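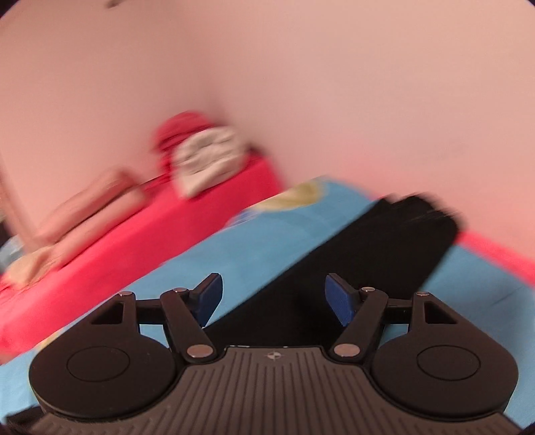
A hand-held gripper facing a bed set against a wall.

Grarstead Extends Recycling Contract With Plalix

The Town of Grarstead has approved a new collection agreement with Plalix, the hauler that has served the town's east side since November. Under the agreement, weekly recycling pickup will expand to 2,866 households, including the Lambert neighborhood, where residents have until now taken their own material to the transfer station on Grulness Road.

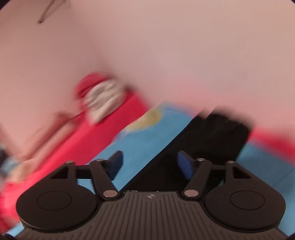

Keisha Dvorak
Staff Writer, Public Works
22 Mar 2022

New carts will be delivered to 500 homes in Lambert before service begins. Paper, cardboard, metal cans and rigid plastic containers may be placed in the same cart. Glass will continue to be accepted only at the transfer station, which keeps its current hours.

"The route has been planned so that trash and recycling are collected on the same day," said Piret Dzene, director of public works. "Residents on private lanes will receive a separate notice."

A total of 226 addresses are on lanes too narrow for a standard truck — these will be served by a smaller vehicle. Requests for a second cart may be made in writing to the Department of Public Works at Town Hall.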